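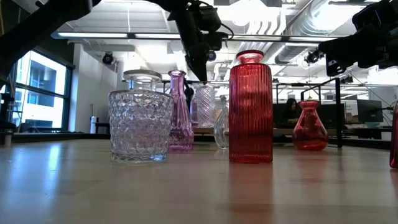 By Yakubu Lawal
Home & Money | 6 min read

Valquíria Rezende has been inside more strangers' closets than most burglars, and she says the burglars have it easier. They get to leave the sweaters.

Rezende runs estate sales out of Sternby, a town with two good diners and a great many basements. People call her when a parent dies, or moves in with a daughter, or announces at 81 that the stairs have won. She walks through the house with a clipboard, then comes back with card tables and price stickers, and for three days the front door stays open to anyone who wants to buy a dead man's hedge trimmer.

"The first thing families ask me is what it's all worth," she says. "The second thing they ask me is whether I'm sure."

We met in September at her kitchen table, which she had cleared for the occasion by moving everything on it to a chair. I had come with a list of sensible questions on how to price the contents of a house. She answered the first one and then talked for most of an hour about dining room sets.

"Nobody's kids want it. I say that on the phone now, before I drive over, so they can be mad at me in private. Table, six chairs, the china cabinet with the light inside. Their mother paid it off a little every month. She polished it. There was a whole system for who could sit on which chair. And I have to stand there and say I can maybe get $700 if somebody shows up with a truck and a big family."

And if they don't show up?

"Then it's the last afternoon and I'm saying hello to a college student who wants one chair."

She got into the work by way of her aunt, Zuleica Queiroz, who left behind a three-bedroom ranch in which every drawer had been put to use. The family hired a company from out of town. Rezende took a week off from her job in a dental office to keep an eye on them, disagreed with every sticker in the house, and by the end of the sale was rearranging the tables while the man in charge ate his lunch in the van.

"He had the cake pans in the garage with the motor oil," she says. It was some years ago. She hasn't let it go.

Her own method starts with smells and ends with arithmetic. Windows open first. Then paper, which she thinks is the part families get most wrong. They will spend a whole weekend on the silverware and shovel a desk into trash bags in ten minutes. She has found savings bonds in a seed catalog, a car title in a piano bench and, in a coffee can, a neat roll of twenties that turned out to be Canadian.

"Don't throw out one envelope until you've looked in it. I know it's boring. I've got a radio, I'll lend it to you."

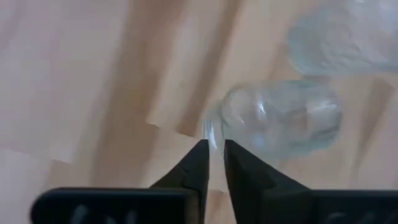 Pricing, she says, is mostly a matter of knowing what day it is. Full price on the first day, when the dealers are lined up before breakfast and pretending not to know one another. Lower on the second, for the neighbors, who have come to see the upstairs. On the third day you're paying people with bargains to carry things out for you, and you should be grateful to them.

I asked what sells. Tools, she said at once, the uglier the better. Cast iron. Christmas ornaments at any time of year, including July. Costume jewelry, if you put it in a shallow dish and let people dig. She once laid out a tray of brooches in tidy rows, and they sat there all morning. She tipped them into a bowl at lunch and they were gone by two.

What doesn't sell is a longer list, and she gave it with some relish: organs, encyclopedias, treadmills, any television you need a friend to lift, and collector plates. Collector plates bring out something close to tenderness in her. "They came with a certificate," she says. "People kept the certificate. I open the drawer and there they are, all the certificates, in order."

Not everyone takes the news well. Genivaldo Araújo, who hired her to sell the contents of his father's house and has agreed to be quoted so long as I mention that he has calmed down, spent the first evening of the sale going around after she'd left and marking things back up. He put $20 on a garden hose.

"It was a good hose," he told me by phone. "He kept it on a reel."

Rezende found the new stickers the next morning and left them on. The hose did not sell. Araújo took it home and says he uses it. She regards this as a perfectly good result, and it has since become a line in her contract: the family can pull anything out of the sale up to the night before, no questions and no fee, and after that they have to stay away from the stickers.

She also asks them to stay away from the sale itself, with less success. They park down the block. They send cousins. One client, Youssra El-Sayed, came through the door in sunglasses and bought her own mother's mixing bowls at the marked price, in cash, and haggled over the whisk.

"I knew who she was," Rezende says. "She looks exactly like the wedding picture in the hall. But she was having a nice time – and she was right, I'd gone high on the whisk."

Her fee is a cut of the total, and she'd prefer that people compare it with other companies before they sign. She has views on those, most of which came with a request to put my pen down. What she would say on the record is that anybody who quotes you a number before they've seen the basement is guessing, and that you should ask who hauls off the leftovers and who pays the hauler. In a good sale there's a van load left. In a bad one there's an organ.

I asked whether the work had changed how she lived, which I'd been saving as my big finish. She looked over at the chair with all the stuff from the table on it. There was mail in there, a heating pad and what I believe was half of a blender.

"I gave my sister my good tablecloths," she said. "I thought, do it now, while I can still see her face. She opened the box and told me she doesn't really do tablecloths."

So where are they?

"In the hall closet. You want some? There's one that's never been out of the plastic."

I left with two. They don't fit my table, and I have already been told I can't bring them back.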